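Qui sommes-nous

Imov est un cabinet de traduction et de relecture fondé par Yesenia Benavides, ancienne responsable des droits étrangers chez Pramard. Nous travaillons pour des maisons d'édition, des revues et des services de communication qui publient en français à partir de l'espagnol et de l'anglais.

L'équipe compte 7 traducteurs et 2 correctrices. Chaque texte est relu par une personne qui ne l'a pas traduit, puis renvoyé au client avec les questions restées ouvertes — noms propres, citations, titres d'œuvres déjà parus en français.

Nous prenons en charge les essais, les guides pratiques, les catalogues et la littérature jeunesse. Nous ne faisons ni traduction assermentée ni sous-titrage. Pour ces demandes, nous orientons vers le bureau Huamán.

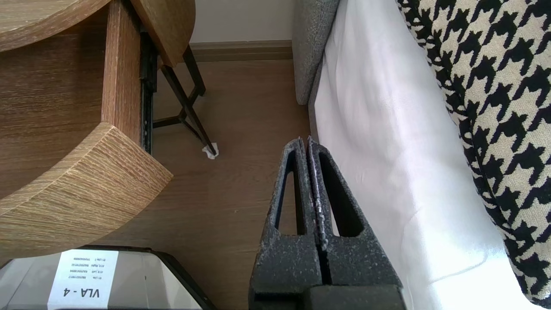 Les devis sont établis au feuillet, sur la base d'un extrait de 20 pages au maximum. Le délai est fixé à la commande et figure au contrat. Les corrections demandées après lecture des épreuves sont comprises dans le prix, sauf si le texte source a changé entre-temps.

La collection de récits de voyage Seltside, dont nous assurons la version française, reprendra en mars.

Page mise à jour le 16/10/25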